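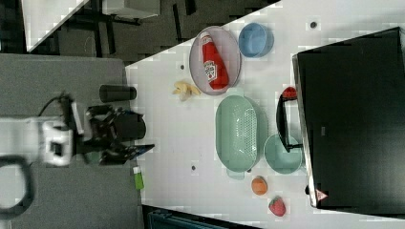 Finished Tivine last night, all 803 pages of it, and I am a wreck. I started it back in November because I wanted another fairy tale retelling to get me through the dark evenings, and I figured it would take me two weeks, tops. Ha! Page 100 and I was still in the kitchen with the youngest sister, who has to serve supper to a husband she's not allowed to look at. There's so much food in this book – stews and plums and a pie that talks – and meanwhile my own table has a ketchup bottle lying on its side in a tray, next to a light blue bowl, and that is about as close to a royal feast as I'm ever going to get. I didn't care one bit. I read straight through supper.

The middle does drag, I'll admit. Once she leaves the castle and starts walking to Limano there are 13 chapters of walking (I checked the contents page, I was getting desperate), and every one has a stranger with a riddle. I guessed most of them. Then she gets to the city and it all comes roaring back, and chapter 96 had me up until two in the morning with my heart going like mad. 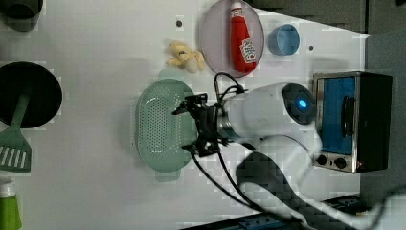

And the ending! I won't put it down in here in case I want to reread it and be surprised, but the wolf was who I thought he was, and I cried anyway. I'm still cross about the mother, who gets one apology and half a page.

Next up is either Edar, which has the prettiest cover and is nice and short, or Casado, which is supposed to be Bluebeard on a cattle ranch. I'm leaning toward Casado. It's due back at the library first, and I already owe them for the last one.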